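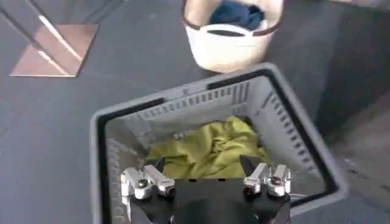 Gray plastic basket, treatment room linen

Quinlan Skin Studio — Treatment Room Hygiene Inspection
Period covered: May
Inspected by: Anjani Rahman
Accompanied by: Bradley Nuttall, front desk lead

Ratings: S = satisfactory, N = needs attention, NA = not applicable

1. Hand washing sink stocked with soap and paper towels: S

2. Facial steamer emptied and wiped after last client: S
Comment: The log beside the Muller unit is complete.

3. Product jars closed, labeled and within date: N
Comment: 2 jars of night cream in Room B had no opening date. Both were discarded during the inspection. Staff must write the date on the lid when a jar is first opened.

4. Spatulas used for all creams and masks; no fingers in jars: S

5. Wax warmer thermostat and cord: N
Comment: The cord is worn near the plug. The warmer is out of service until it has been replaced. Grigore Avram has placed the order with Fastora.

6. Brushes washed, disinfected and stored dry: S
Comment: 43 brushes on the inventory, all present.

7. Used linen kept apart from clean linen: S

8. Alcohol for surface use at 70 percent, container labeled: S

9. Client patch test records signed: N
Comment: Brow tint records are in order. Peel records are missing the therapist's initials in several places. Alcides Marulanda will review these with the evening team.

10. Exit route clear and emergency light working: S

11. Sharps container below fill line: NA

General comments
Room A was in good order. The shelf over the Room B sink remains crowded — see the previous report — and retail stock should be moved to the front cabinet.

Items 3, 5 and 9 will be checked again before the peel service resumes. Copy to Kai-wen Lam, studio manager.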